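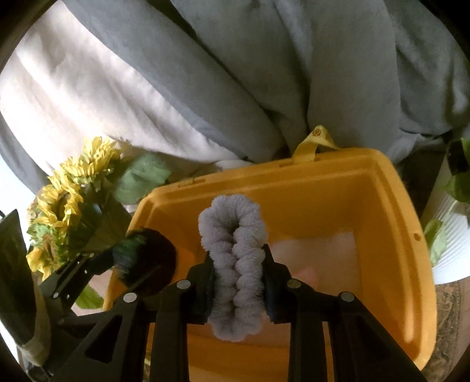
1/ I have lived in Wales for 3 years now and I am still learning how to speak on the telephone. I don't mean the grammar. I mean the small things before and after the talking. I will write down some of them for other people who came here as adults.

2/ In my country we pick up and say our name. When I did this at the office in Kandau Street, callers went silent. Meinir Jarman, who sat beside me, told me they thought I was a recorded message. Now I say "Hello, Bergþóra speaking" and I make my voice go up at the end.

3/ My name. It is Bergþóra Frandsen and the third letter after the r is not the problem, the whole of it is the problem. For bookings I say Bella. I was against this for a long time. Then I waited 2 hours for a taxi that had come and gone for a Mr Bertrand.

4/ "I'll let you go now" does not mean the other person noticed that you are busy. It means they want to stop. You should answer "yes, I must get on as well", even if you must do nothing at all.

5/ One "bye" is not enough. Emlyn Watkins says four or five, each one quieter and faster. I used to hang up after the first and he believed for a whole winter that I was angry with him.

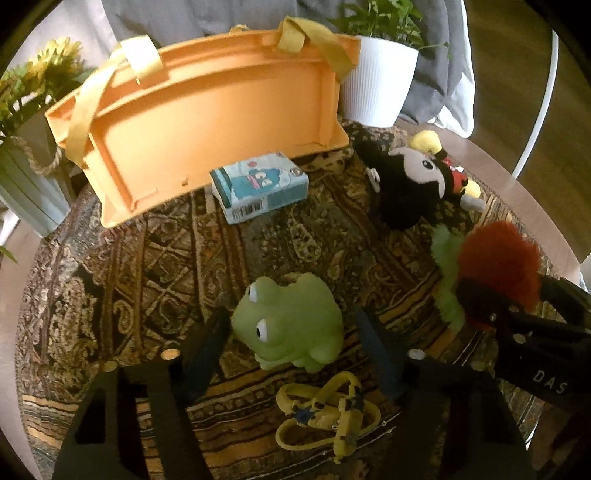

6/ Numbers. Say them in small groups and stop between. 105 can be "one oh five" or "one hundred and five", and the "oh" is a zero, it is not a letter. I once wrote O on an envelope and it still arrived, so the postman is kind.

7/ Spelling. I keep a list by the telephone: B for Bravo, E for Echo, and so on. Eirlys Morgan uses her own words and they change every time (M for marmalade, M for Margate). People understand her perfectly. With my accent I stay with the list.

8/ When you don't understand, "sorry, the line is bad" works the first time. The second time please say the truth: "I am still learning, could you say it more slowly?" I was ashamed of this sentence and I have now used it perhaps 100 times. One man was rude. The others slowed down.

9/ Somebody asked me about Welsh. Yes, I am learning it also, on Trefor Lougher's evening course. We did telephone calls last month. Two of us sat back to back on our chairs so that we could not see the faces. It is much harder like this and I recommend it for any language.

10/ I forgot voicemail. Write down what you want to say before you ring, leave your number, then say it again at the end. I still begin mine with "Hello, it is me".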